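Unit inspection, Skoldale building, second floor, August. Checklist follows the Drerix tenant handover form, with comments where an item needed one. Items with no comment were fine.

## Entry and alarms

- [x] Smoke alarm, hallway – tested, sounds
- [x] Smoke alarm, bedroom – tested, sounds
- [ ] Carbon monoxide alarm – chirps every minute. Battery replaced, still chirps. Order a new unit.
- [x] Deadbolt turns from inside without a key
- [ ] Door closer – slams. Adjust the screw a quarter turn and check again Tuesday.

## Furniture and anchoring

- [x] Tall pieces stand level
- [ ] Anti-tip straps – the form asks for one at each top corner, screwed into a stud. Drywall plugs do not pass.
- [x] Heavy items kept low
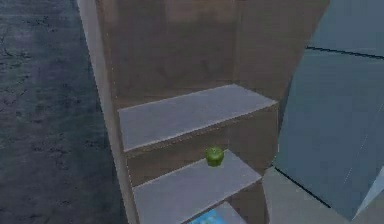 Straps that came with the old Intarasuk kits are plastic and get brittle. Replace them with the steel ones even if they look all right. Write the stud position on the back of this sheet so the next person does not have to hunt for it.

## Floors and walking paths

- [x] No loose boards or raised edges
- [ ] Rugs need a non-slip pad, including small ones
- [x] Path to exit at least 43 inches wide
- [ ] Floor cleaner – the label on the bottle in the closet has worn off. Throw it out and use the one on the approved list.
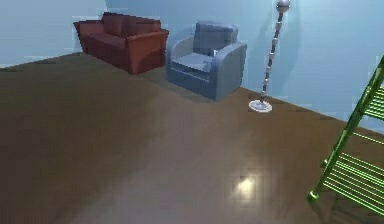 Grornside office asked whether the rug pads are on us or on the tenant. Their copy of the form says tenant, and they would like one answer before the next three units are done.

Answer for now: we supply the pads, tenant keeps them in place. Form to be corrected.

## Electrical and water

- [x] Outlets near sinks trip and reset
- [ ] Space heater, 900 watts – allowed, but it was on a power strip. Wall outlet only.
- [x] No cords under rugs
- [ ] Hot water at bathroom tap – too hot. Turn the heater down and measure again after a day.

## Bedroom and windows

- [x] Door opens fully and latches
- [x] Windows open without tools
- [ ] Window locks – one is stiff, needs oil

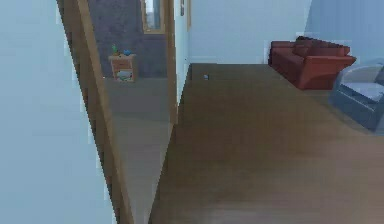 *Doorway to adjoining room, nightstand below window.*

Recheck open items within 5 working days. Keep this sheet in the unit folder.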